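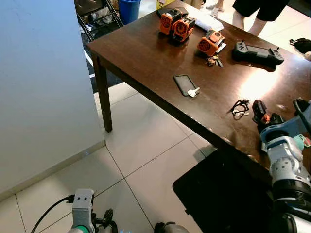
3.2 Glare and the seated reader

The complaints which older residents make about light in shared rooms are seldom about the quantity of light. In the first round of interviews, most persons said that their day room was bright enough, and several said it was too bright at certain hours. What disturbed them was light coming back from surfaces. A dark polished table top, as in Figure 2, can return a broad patch of glare towards one side while the rest of the wood remains dark, and the pale floor tiles beside it give the eye a second strong contrast. For a person with early cataract this is a tiring combination. The lamp or window is usually blamed, but to change it is expensive, and the surface is left as it is.

Figure 2. Glare on a polished dark table standing on a pale tiled floor.

We therefore asked how far the reading comfort of residents depends on the finish of the table and how far on the level of light. The study was made in two homes, Fonadau and Drulness, which have similar day rooms but different furniture. At Fonadau the tables are varnished and dark. At Drulness they were sanded and oiled some years ago, for reasons of cost, and have now a dull surface. In total 39 residents agreed to take part, and 34 of them completed both reading sessions. The five who did not complete were either unwell on the second occasion or had moved to another home.

Each session used the same printed text, set in large type on uncoated paper. The light on the page was adjusted to 500 lux with the curtains closed, and was checked with a hand meter before every reader sat down. The participants read aloud for ten minutes and then answered four short questions about tiredness, wish to stop, wish to move the chair, and ease of finding the next line. The questions were taken from the scale of Ingvarsson, with small changes in wording after a trial with the staff at Drulness. We kept the answers on paper, as the residents preferred this.

In the second session a matt cloth of middle grey was laid over the table. The level on the page was again 500 lux, so that only the surroundings of the page were different. The order of the two sessions could not be exchanged for all readers, and this is a weakness to which we return in Section 5.

Reading speed changed very little between the sessions in either home. The wish to move the chair, however, fell clearly at Fonadau and hardly at all at Drulness, where there was little reflection to remove. Readers at Fonadau also lost their line less often with the cloth. Parri reports a comparable result for library desks, although his readers were younger and sat closer to the window.

It should be said that the cloth was not liked by everybody. Some residents felt that it made the room look like a room for examinations, and two asked that it be taken away before tea.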